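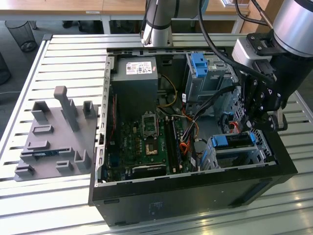

Most drags that stick have been put away tight, according to Benedikt Hollenstein, and he would sooner look at how a reel spent the winter than at how it was fished. He has serviced fixed-spool reels at Gredovwood for 14 years, mostly for carp and pike anglers, with a growing share of saltwater reels from the coast. February is his busiest month.

The drag on a front-drag reel is a stack of washers inside the spool. Some are keyed to the spool and turn with it, others are keyed to the shaft and stay still, and friction material sits between them. Turning the knob presses the stack together through a spring. "If you leave it screwed down for four months, the felt takes a set," Hollenstein says. "It goes thin and hard. Then the first fish pulls, nothing moves, and when it does move it goes all at once."

He calls this start-up force and measures it on every reel that comes in. The spool is filled with line, the knob set so that the drag slips steadily at 2 kg, and the line pulled from rest with a spring balance. On a sound reel the needle barely passes the steady reading before settling. On a bad one it may climb half as high again. With a strong line that may not matter much. On a light hooklength it is often the difference between a run and a break.

Felt washers should be greased, in his view, and carbon ones may be either greased or left dry depending on what the maker intended. He uses a drag grease sold as Saliba on both, worked into the felt by hand until it is evenly dark, with the surplus wiped off. General reel grease is a common mistake. "It thins when it warms up and it gets out on to the line roller and the spool lip. People then tell me the drag has gone weak, and they tighten it, and we are back to flattened washers."

A reel on his bench during our conversation, a Sunetti in the 3,000 size, had its washers in the wrong order. The owner had cleaned it at home and put two keyed washers back face to face. The drag still worked after a fashion, with metal running on metal, and both faces were scored. Hollenstein dressed them flat on fine wet paper over a sheet of glass. Had the marks been any deeper he would have replaced them.

His advice for home servicing is to lay the stack out on a cloth in the order it comes off, left to right, and not to turn any washer over. The retaining clip should be held down with a thumb while one end is eased out, or it will leave the spool at speed. Solvent is kept away from felt altogether.

Hosing a reel down after sea fishing gets a less friendly reception. He prefers a light rinse with the drag fully closed, then a wipe with a damp cloth, then the knob backed off for drying. A jet of water drives salt past the seal – where there is a seal – and on cheaper reels straight into the washers.

I asked about rear drags, which many of his older customers still prefer for float fishing. The washers are smaller and sit in the body, so they shed heat less readily on a long run, and the knob is easier to reach with a fish on. "For tench and bream it makes no difference to anyone," he says. "I wouldn't put one on a wreck."

Setting the drag at the waterside is also done by measurement when he fishes. He ties the line to a fixed point, bends the rod to its playing angle and adjusts until it slips at about a quarter of the line's breaking strain. The angle matters, as friction through the rings adds to the load. A setting made by pulling line straight off the spool will come out too heavy once the rod is bent.

At the end of the session he backs the knob off until the spool turns freely. On reels with a numbered knob he writes the fishing setting on a strip of tape inside the reel bag, then checks it again with the balance before the next trip.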